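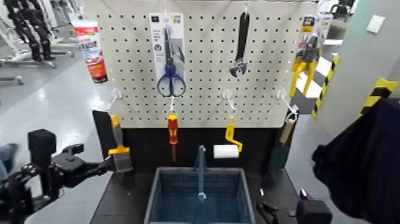 Tool wall, lower row. One hook is still free 🙂

1/ In March I decided that my tools must live on a wall and no longer in a drawer. I want to share what I learned, maybe it helps somebody with a small workshop.

2/ First rule for me: the things I take most often go on the lower row. The screwdriver, the paint roller and the garden trowel are there. Scissors and the adjustable wrench can stay higher, I need them less.

3/ Long tools need air under them. I measured the trowel on the table before I chose its hook, and I am glad — the blade comes down more than I expected.
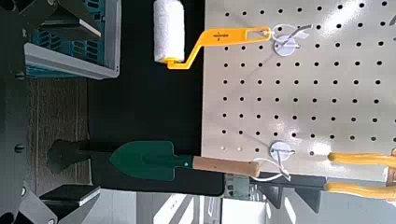
4/ The hooks with a round base are my favorite. They have a wire loop, so the loop goes through the opening in the handle or around the handle. Before this I tried straight pins, and every time I took one tool, its neighbor fell down.

5/ Debora Santoro asked me why the roller is beside a garden tool. It is a fair question! In spring I paint the fence and plant the tomatoes in the same week, so for me they belong together.
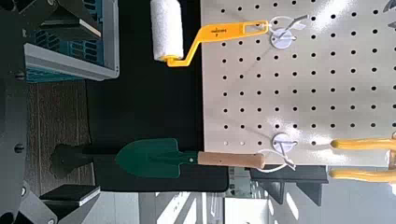
6/ Next thing is labels. Sandro Tedesco draws the outline of each tool on his board with a marker. I like the idea, but I change places too often, so I will try small paper labels first.

7/ I also keep some new things on their cards until I need them. The card already has a hole for the hook, very practical.

8/ If you have a good way to hang brushes, please write me. Mine still have no fixed place.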